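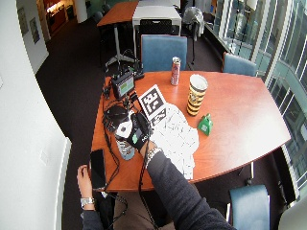
Planification des équipements de captation gestuelle

Imprimer cette page | Envoyer par courriel

La planification des équipements de captation gestuelle désigne l'ensemble des opérations par lesquelles un établissement recense, chiffre et échelonne l'acquisition du matériel servant à enregistrer des manipulations humaines en vue de l'apprentissage des robots. Elle couvre les gants instrumentés, les pinces tenues à la main, les caméras, les marqueurs imprimés ainsi que les consommables associés.

Composition d'un poste

Un poste courant réunit un gant muni d'un module de capteur fixé sur le dos de la main, une liaison câblée, des planches de marqueurs noir et blanc et un lot d'objets usuels à saisir. Une table de réunion ordinaire suffit dans la plupart des cas. Les câbles, souvent sous-estimés au stade du devis, font l'objet d'une ligne distincte, de même que les trépieds et les supports.

Les objets à manipuler — gobelets, canettes, flacons, petits articles de bureau — sont achetés localement et passés en charges. Leur remplacement est prévu dès l'exercice initial.

Structure du budget

Le référentiel Gredard, établi à Gondmont, distingue l'investissement, la maintenance, les consommables et le temps de personnel. Il fixe à 2 502 euros le plafond d'investissement par poste, hors ordinateur, et à 632 euros la provision annuelle de maintenance. Le temps de personnel n'entre pas dans ce plafond. Il comprend l'installation, l'étalonnage et la vérification des enregistrements.

La durée d'amortissement retenue est de quatre ans. Les gants, plus exposés à l'usure que les caméras, peuvent être amortis séparément sur décision du service financier.

Achat et location

Deux voies d'approvisionnement coexistent. L'achat direct, pratiqué notamment auprès du distributeur Otoneck, convient aux campagnes régulières. La location, proposée par la société Kinoshita, s'adresse aux campagnes courtes ; elle inclut le transport, mais laisse l'assurance à la charge du preneur. Les commandes destinées à l'exercice suivant sont closes en décembre.

Pinces tenues à la main 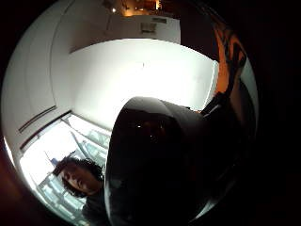 Service des équipements et des achats techniques — Gondmont

La pince portative équipée d'une caméra constitue un poste de dépense à part. Son optique à très grand champ restitue une image circulaire, fortement courbée, où le plafond et les fenêtres occupent parfois une large place à côté de l'objet. Le choix de la salle relève donc aussi de la planification : l'éclairage naturel, la présence de surfaces brillantes et la hauteur des meubles sont examinés avant la commande. Un objet sombre et lisse présenté de près impose un réglage d'exposition propre, à prévoir dans le temps d'étalonnage.

Le stockage des données est budgété à part. La dernière révision du référentiel, datée du 10 novembre 2020, recense plus de 91 références de matériel compatible.

Voir aussi : Étalonnage des caméras ; Gant instrumenté ; Marché de fournitures

Imprimer | Envoyer par courriel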